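Civstead C2 sit-stand desk: long-term review

Civstead sells the C2 in two forms: a frame on its own, and a frame with a top. The unit reviewed was the complete desk, with a 1600 by 800 mm top in the colour the order form calls Clay. It was bought at the normal price in February and has been in daily use as a main work desk since then. I had no contact with the maker before purchase and one exchange with its support desk afterwards, covered further down.

Delivery and assembly

The desk came in two boxes. The frame box is the heavier of the two and has no hand holes, so moving it upstairs is a job for two people. Everything inside was wrapped and the screws were bagged by step, with the bag letter printed in the instructions.

Assembly took 50 minutes, working alone until the point where the desk has to be turned upright. The supplied hex key is adequate. I used a screwdriver with a torque setting for the screws into the top, which go into threaded metal inserts. Cheaper desks often use wood screws straight into chipboard, and these loosen after a few months of raising and lowering. The inserts on the C2 have stayed tight and the screws have needed no attention.

The instructions contain one error. Step 13 shows the crossbar with its cable slot facing the user. Fitted that way, the motor leads do not reach the control box without being pulled straight. Turning the bar round fixes this, and the mounting holes are symmetrical, so nothing is lost except the time taken to undo four bolts.

Frame

There are two motors, one in each leg, and three-stage columns. Travel is 620 to 1270 mm measured to the underside of the top. The lower figure matters more than most buyers expect. A person of 1.60 m in flat shoes will usually want a typing surface below 700 mm, and a good number of two-stage desks cannot get there once the thickness of the top has been added.

Stability was checked with a dial gauge against the rear edge and a steady push of 5 kg applied at the front edge. At 720 mm the movement was 1.1 mm. At 1100 mm it was 4.6 mm. Side to side the figures were higher, as they are on every desk of this pattern without a lower brace. In practice a monitor on a long arm can be seen to shake slightly when typing hard at standing height. Reading and writing are not affected.

Full travel takes 17 seconds upwards and a little less on the way down. Noise at seated ear height was 46 dB in a quiet room, with a short click at the start and end of each movement.
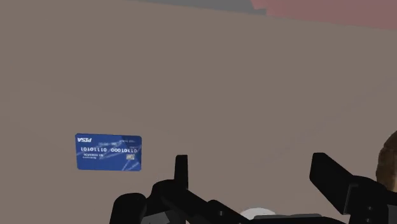 The top is 25 mm board with a matt melamine face and a 2 mm edge band. Matt finishes at this price tend to show finger grease, and on darker tops the marks can be hard to shift. Clay is forgiving in this respect. A damp cloth with a drop of washing-up liquid removes most things, and coffee left overnight came off without a ring. Ballpoint ink needed surgical spirit. There was no loss of colour at that spot, although I would try it on the underside first.

Scratch resistance is average. A ceramic mug with a rough foot left fine marks within the first month, visible only under a lamp held low. An optical mouse tracks well on the bare surface with no mat.

The edges are square with a very small radius. Anyone who rests their forearms on the front edge for long periods will notice this, and a top with a sloped or rounded front would be more comfortable. Civstead offers one for the larger frame but not for the C2. I added a desk pad that overhangs the edge by a few millimetres, which helped.

Load

The stated limit is 100 kg, including the top. I tested lifting at 60 kg, using bagged sand spread over the middle. Speed did not drop to any degree that could be measured. With the same load moved to the left end, the right leg ran slightly ahead and the controller paused to level the two before carrying on. This is correct behaviour.

Control panel

The handset has up and down buttons, four memory positions and a numerical display. Memory positions need the button to be held for the whole movement by default. One-touch operation can be set by holding buttons 1 and 4 together for five seconds. The printed manual leaves this out, and the online version has it near the back.

Collision detection works going down, less well going up. A plastic storage box placed under the crossbar stopped the desk and reversed it by 40 mm. A cardboard box was crushed by 20 mm before the desk stopped. With the sensitivity set to high, the cardboard survived, but the desk then stopped twice in a fortnight with nothing in its way. Medium is the sensible setting.

Faults

The display showed E07 in the third month and the desk would not move. Support replied the next working day. The answer came from Larysa Hordiienko, who asked for the firmware number and sent a reset procedure: unplug for two minutes, reconnect, hold down until the legs bottom out, then hold for another ten seconds. The fault cleared and has not come back. No cause was given.

The handset counts movements and will show the total in its service menu. It stood at 1,747 on July 1, 2023. There is no play in either column that was not there at the start, and the noise level is unchanged.

Compared with the Jundeo

The nearest rival at the price is the Jundeo frame, which I used for a year before this. It is quicker by three seconds over full travel and its cable tray is far better, being a proper steel channel where the C2 has a fabric sling. The Jundeo has two-stage legs, a higher minimum height and noticeably more sway when standing. Its top is also thinner, at 18 mm, and mine had bowed slightly in the middle under two monitors.

Taller users who mostly sit could choose either. For shorter users, or for anyone who stands for several hours a day, the C2 is the better frame.

Score: 8 out of 10. Points lost for the front edge, the cable sling and step 13.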